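Ticket: Second two-arm bench, purchase list and budget hold
Queue: Equipment planning
Opened by: Bernice Sarpong
Status: Open, waiting on quote
Date opened: 29/03/2026

Problem

The order for the second bench was sent back by purchasing. The total on the form does not match the Stirnari quote. The form has two arms, two grippers and one mounting frame. The quote has two arms and one frame, with the grippers listed as options and not priced in. I need to know which one is right before I ask for the money again.

What we need the bench to do

Same work as bench one. One arm holds a printed part, the other handles the hot glue gun. The parts are small and the surface is ribbed, so the holding side has to grip without slipping or crushing. The bench has to fit the same size table with both arms clamped along the near edge.
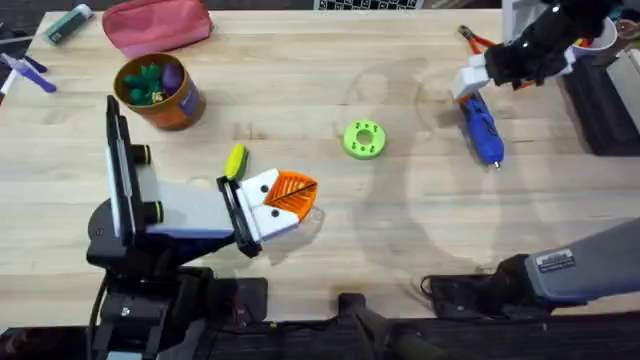
Grippers are where the money question sits. Bench one has a different type on each arm. The white one with the black jaw edges does the holding. The one with the black padded fingers carries the glue gun. If we buy two of the same, we save on spares but will have to print a new block for the glue gun. I would like to keep the mix we have.

Checked so far

1. Called Stirnari. They confirmed the grippers are not in the base price. Revised quote requested.
2. Asked Fultberg for a price on the frame alone. They can do it, but delivery is 8 weeks against 3 from Stirnari. Not worth splitting the order.
3. Went through the spares drawer. We have padded fingers but no spare jaws for the white type. Added to the list.
4. Measured the room. The second table fits if the Norkness cabinet moves to the other wall. The power strip there has to be replaced with a longer one.

Update 1

Ambrosio sent a price for a padded gripper: 174 dollars more than the Stirnari option, and it uses a different bolt pattern. We would need an adapter plate, and that isn't in the price. Marked as second choice.

Update 2

Purchasing asked if the glue gun can come out of the small tools account. Yes. Please take it off the equipment form along with the pliers and glue sticks. Cables and the cable guides stay on, as they are part of the arm setup.

Update 3

Revised quote came in but has only one gripper on it. Sent it back with the line numbers marked. The new quote will be good for 21 days from the day they issue it, so I'd like the form ready to go when it arrives.

Still open

Corrected quote from Stirnari with both grippers.
Price for one spare set of white jaws.
Approval to move the cabinet.
Decision on a service plan for year one. Bench one does not have one, and I have left it off for now.

Please reply on this ticket and not by email.

B. Sarpong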